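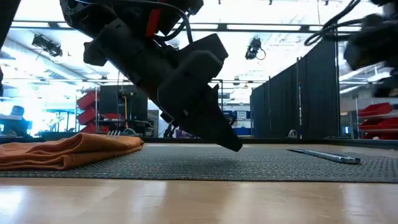

Lucía Gallardo wrote in under my last post to say that ninety-four percent sounds great until you ask how many of those episodes had the cloth in the way, and would I please split the number up. She's right, and I've been grumbling about it since Tuesday, so let's split the number up.

Quick catch-up if you skipped last time. We're teaching a policy to lay out table settings from demonstrations, meaning napkin, fork, knife, nothing fancy. I've been calling the policy Pokier, after the way the first version went at everything (Decha Kaewkla hates the name and has now stopped objecting). We collected 1634 demonstrations over the spring and trained on all of them, and the headline result was that Pokier finished 94 percent of the test episodes. I was very pleased with myself! I made a plot and everything.

What I hadn't done was sort the test episodes by how much of the cutlery was hidden at the start. A knife out in the open on the mat is pretty much a solved problem for us. It's shiny and it's sitting by itself, and all the arm has to do is line up and pinch. A fork with a folded napkin over most of it is a whole other animal. The policy has to work out that there's a fork at all, then decide whether to go for the bit that shows or move the cloth first.

So I went back through the test set with Keisha Rosenthal over a long lunch. Only 28 episodes began with a piece tucked mostly under the cloth. Pokier finished half of those. Half! And they're such a small slice of the test set that they barely dent the average, so my lovely plot never showed it.

Watching those failures back to back was pretty painful, I'll admit. The typical one goes like this: the arm comes down between the cloth and whatever is lying in the open, and it just hangs there, drifting a little one way and then a little the other. Then it picks the easy piece, does a beautiful job with it, comes back, and hovers some more until the clock runs out. Lwazi calls it "shopping." I think it's the old averaging trouble. Some of our demonstrators pulled the cloth aside first and some went straight for whatever was poking out, and the policy learned something in the middle of those two that isn't any use to anybody.

We tried 2 things.

First we labeled the demos by strategy (cloth first or cutlery first) and fed that label in as an extra input. The labeling took most of an afternoon and a lot of crackers. At test time you have to pick the label yourself, which feels like cheating a bit, but with "cloth first" switched on the hovering mostly went away. It also started dragging the napkin around when there was nothing under it, with great confidence. Fine for a diagnosis, not something I'd want to keep.

The second thing was Tanner's idea, and I was snippy about it at the time, so, sorry Tanner. He wanted longer action chunks, so that once the arm starts toward something it stays committed for a while before it gets to rethink. I figured it would make the grasps sloppier, and it did, a little – the knife is a thin flat thing and you really do want to correct late on the way down. But on the hidden pieces it helped more than anything else we've done. The arm picks a plan and goes. Sometimes it's the wrong plan, but a wrong plan at least leaves the cloth somewhere new, and the next try often works.

I don't have a proper number for the long-chunk version yet. The runs I've watched were all on the same napkin, and I'd like a thinner one in the mix, plus a few setups where both pieces are covered. We have basically no demos like that. I want to see what it does anyway.

Also on the list: a wrist camera view that I can trust. Right now when the gripper gets low over the cloth, the wrist view is nearly all fabric, and I suspect the policy leans on the fixed camera for everything at that point. Keisha wants to drop out one view at random during training and see which one it misses. That's probably next week's job, if I can get the machine away from Decha.

So, Lucía, there's your split. From now on I'll report covered and uncovered starts as separate lines, and I've gone back and added a note to the old post next to the plot. If anybody has tried variable chunk lengths on cloth, long on the approach and short near contact, please leave me a comment, I'd love to hear how you decided when to switch.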